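Are reissue soul 45s worth it for DJing?

Posted by Pylyp Symonenko, Dec 27, 2020

I play a small soul night and keep seeing Bravden reissues priced like originals. The blurb says "cut from the master tape." Do I believe that? Mine sounds thin next to a beat-up old copy.

Azucena Carrillo
I wouldn't. Every label says master tape and very few say which one. I bought 2 from them in August and one had clicks you'd swear came off somebody's worn-out copy. Ask them who did the transfer. If you get a vague answer, you have your answer. Also check your stylus before you blame the record.

Mekia287
they're fine, nobody on the dancefloor can tell 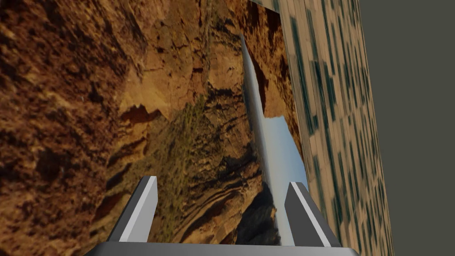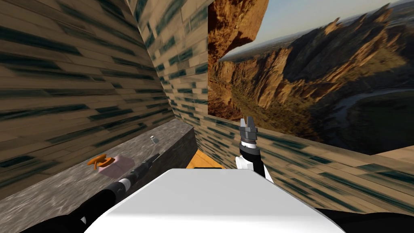
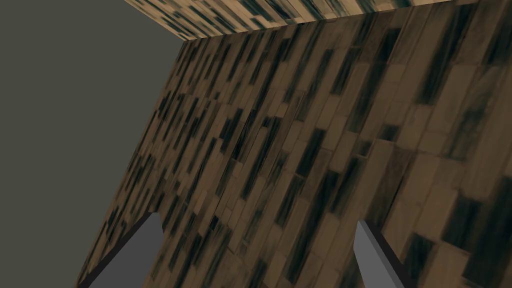
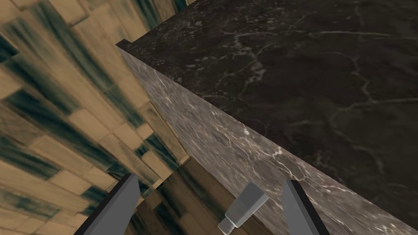
Rendered views: rock face, robot arm by a countertop, planks, planks with dark marble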